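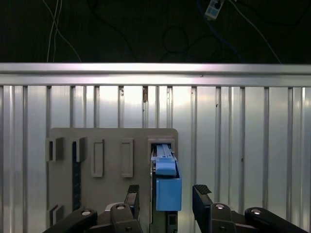
Wing-yan Lu objects that a translator who adds a subject pronoun to a Tang quatrain has already chosen a speaker. The objection stands for most of the poems in this unit.

Classical Chinese verse often leaves out the subject. Number and tense are usually unmarked. English forces a choice on all of these.

Terms for this week:
jueju: quatrain, five or seven characters per line
lüshi: regulated verse, eight lines, middle couplets parallel

The An Lushan rebellion began in 755. Poems by Du Fu should be dated before or after it where possible.

Reading: Sirkwood reader, section 2. Prepare two versions of one jueju, one with pronouns and one without.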